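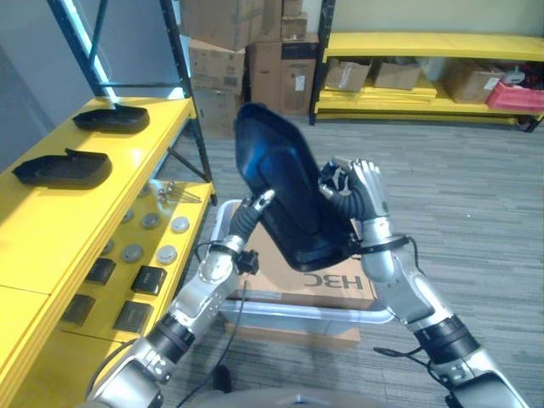 Open day at the Ciltus molding plant, Sedgwick

The Ciltus plant opened its doors one morning in October, and I went along with the 9:30 group. There were 18 of us. Parking is behind the Ikaneck warehouse, and the walk to the front gate takes 5 minutes.

Dennis Bainbridge, who runs the second shift, led the tour. We started at the resin silos, then went through to the press hall, where 28 injection presses stand in two rows. Earplugs were handed out at the door. Bainbridge said the largest press is used for housings and lids, and that a color change on it can take most of a shift. Scrap is ground up and goes back into parts that don't show.

The tool room was the best stop. Braulio Xolalpa was polishing a mold half by hand and let us look at the surface through a loupe. He learned the trade at Stondammont and moved here when that shop closed.

Coffee and rolls were served in the canteen afterward. The plant has 200 employees and is taking applications for apprentices in the tool room. Forms are at the front desk. Closed shoes are required on the tour, and two people had to borrow a pair.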